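Search this unit
Home | Units | Week 2 | Handouts | Contact

Handout: Looking after the Rindeck hand-held gripper
Notes by Serpil Ekinci

The Widitz maintenance sheet says to service the fingers every 1,060 grasps. I don't believe it. The figure assumes clean parts and a clean bench, and it has no column for crumbs, powder or torn scraps. Treat it as an upper limit and look at the pads yourself.

Before each session:
Wipe both pads with a dry cloth. Skip the solvent, whatever the Costache leaflet claims.
Open the fingers fully and check that they travel evenly.
Try each screw by hand. If one turns, stop and log it.
Close on the test piece 17 times. Two slips means the pads come off.

The leaflet also says scuffed pads grip as well as new ones. Maybe. I've yet to see the test data, and I asked in February.

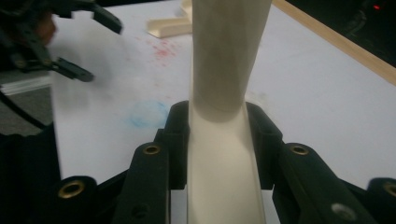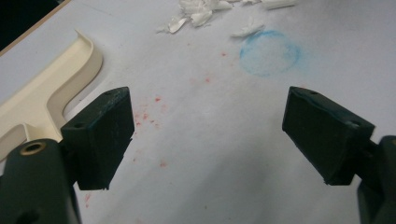
In the last one the pads are closed on the narrow waist of the handle. 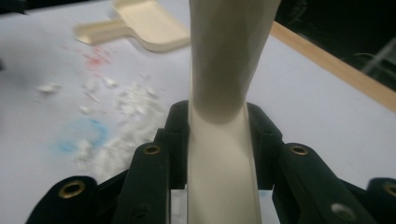 Do the pads have to be replaced as a pair?
Replace both together and write the change in the log. A worn pad opposite a new one pulls the part off centre, and you'll waste the afternoon blaming the calibration.

Reading for next week: the Asuvby fault log, first 100 entries. Bring your doubts.

2 comments | 17 shares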